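Marble counters and one wall of outlets, where does everything go?

Posted in: Kitchens – Small Spaces and Storage

mercy_m
19 March 2026

Hi all, longtime reader, not much of a poster. We moved into our place in December (it's a 1906 house, chopped into apartments at some point) and I'm still shuffling my kitchen counter every couple of weeks. The counter itself I love! White marble, gray veins, mosaic tile behind it in dark gray and green and white. What I don't love is that the outlets I can use are all down at the left end, so everything with a cord has ended up in a line there: toaster oven in the corner, then the toaster, then the kettle nearest me.

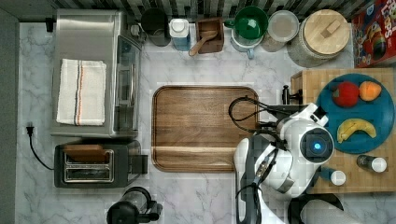
I've got the big wooden tray in the middle and the cutting board over on the right, and I go back and forth on whether the tray earns its spot. My husband says it's a parking lot. I say a parking lot is exactly what I need when I come in with groceries and the mail. The row along the back is the other problem – canisters, the jar, the little box with the wooden spoon, the bowl sitting on the measuring pitcher. I use most of it every day, but wiping behind it is a pain and I'm embarrassed to say how long I put it off.

So what would you move first? I have one upper cabinet that could be half emptied if I finally get rid of the Stalla mugs from my old job.

subira_were
The toaster, no contest. You have a toaster oven! It makes toast! I gave my two-slot to my sister and got back a nice chunk of counter.

mercy_m
Ha, I knew somebody would say it. The oven takes forever on toast though, and my kids want it five minutes before the bus. The toaster has defenders in this house.

ansel_b
I'm with the kids. Toast out of a toaster oven is dry bread with ambitions. Keep both.

What I would change is the towel on top of the oven. I know it's a handy flat spot and everybody does it, I did it too, but the top of mine gets really hot. Put a hook on the side of a cabinet and hang it there.

mercy_m
Fair point on the towel, I'll find a hook. I do take it off before I turn the oven on, but my husband is less reliable.

naomi_ny
Please keep the tray. I had a Povton one on my counter for 9 years and it's the only reason my kitchen ever looked tidy. Oil, salt, pepper mill, all on the tray, and when you want to wipe down you lift the whole thing. Could your back row live on it? Then the wall side is bare and you clean behind nothing.

subira_were
Disagree with Naomi, sorry. A tray that big full of canisters is too heavy to lift, so you stop lifting it, and then there's a ring of crumbs all the way around the outside. Ask me how I know.

naomi_ny
Then put less on it? Mine never weighed much. I wouldn't put flour on there, but the spoon box and the smaller stuff is fine.

imani_biwott
Coming at this from the marble side. Is it sealed? I'd worry more about that than the layout. We had honed marble at our last place and a lemon half left two pale spots next to the sink that never came out. Board on the right is good, keep all your cutting over there, and wipe under the kettle too, because hard water leaves marks.

mercy_m
The landlord says it was sealed with something from Lyimo before we moved in, but he also said the windows were new, so I'm going to do the water drop test tonight.

ansel_b
If you end up resealing, I used the Bover stuff and it went on easily. Two coats, kept off it overnight. Make sure you clear the whole counter, which might settle the back row question for you.

imani_biwott
Seconding clearing everything. Only put back what you reach for that week.

mercy_m
OK, plan for now: small things onto the tray, big gray canister stays at the back, toaster stays (sorry Subira), towel gets a hook. The mugs are going in the donation box. I'll post again once I've lived with it for a bit.

subira_were
I'll be back to ask about the toaster.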